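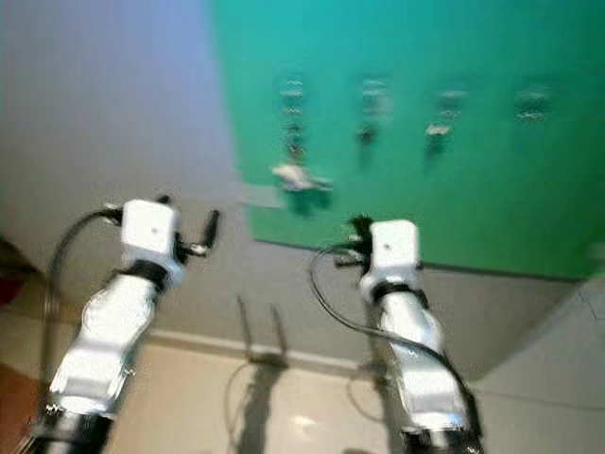

Facilities Practice, Unit 2
Handout: Wall Panels and Tiled Floors in Shared Rooms

Omville course site, spring term. Read before the April practical.

1. Scope
This unit covers rooms where a large panel is fixed to a painted wall and the floor is tiled. Storage rooms, carpeted rooms and outdoor boards are treated in the Mondcombe handout.

2. Definitions
Panel: a flat board fixed to the wall for holding small items in place.
Fixture: any hook, clip or holder attached to the panel.
Baseboard: the strip covering the joint between wall and floor.
Grout line: the filled gap between two tiles.

3. Panel layout
Items in daily use go in the middle band of the panel. Light fixtures may be placed higher. Leave 2 inches clear on all sides of each item so that it can be taken down without touching its neighbor. An empty fixture stays where it is until the layout sheet has been changed.

A green panel on a gray wall gives good contrast with pale items. Dark items are harder to pick out and should be labeled.

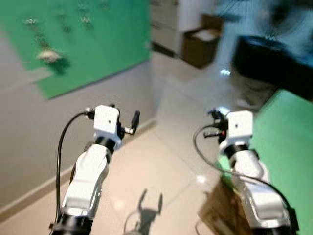 Photo: green panel on a gray wall

The panel in the photo carries several small light-colored fixtures across its upper part, with a whitish rounded item lower down, near the middle left. A pale baseboard runs along the bottom of the wall.

4. Floor
Pale tile reflects light, and a thin film of dust is easy to miss when viewed from directly above. Inspect at a low angle, facing the light source. Sweep along the baseboard first, then work toward the center of the room. Mop with clean water — detergent residue collects in the grout lines and darkens them over time.

5. Records
Use Trumia form 23 for the panel and form 20 for the floor. Enter the room code in full. Changes to a layout are drawn on the sheet in pencil and inked after the next check.

6. Preparation for the practical
Draw one panel layout to scale, with the clearances marked. Bring the drawing and a blank copy of each form.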